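HOME EC 123: The Household as a Workplace
Lecture 3 handout – Labels, warnings and who reads them
Instructor: Eyerusalem Chala

Last week we left the housewife of the advice manuals with a stopwatch in one hand and a baby in the other. Today we look at how instructions moved out of the manual and onto the product itself.

An old-fashioned manual assumed a reader in a chair. A label assumes a reader standing up, annoyed, with something already in her hand. Keep that difference in mind when you read the Gebretsadik chapter, which is long, and which Tolera Gebretsadik would be the first to tell you could have been shorter.

Terms you need:
Duty to warn – the maker has to tell you about a danger you wouldn't expect.
Open danger – one you would. Knives are sharp. Courts have mostly been willing to assume you know this.
Warning fatigue – what happens to your eyes by line four of any label.
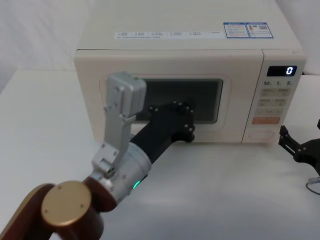

Fig. 1. Countertop microwave with printed matter on the top.

Figure 1 has a long strip of small print, two blue-bordered labels and a QR code. Ask yourself who each one is written for. A shopper, an owner, a repair person and a lawyer all want different things from the same few inches, and the lawyer usually gets the most room.

The Vedetville survey (reader, p. 18) asked 100 households where they kept their appliance manuals. The most common answer was "the drawer." Follow-up questions about which drawer did not go well. We'll compare this with the Kondex complaint letters, in which people quote word for word from instructions they had plainly not followed.

For section: bring one label from home, flat enough to pass around. Leave the appliance where it is. Write one page on what the label assumes you already know. Papers go in the box outside my office, and the box is labeled.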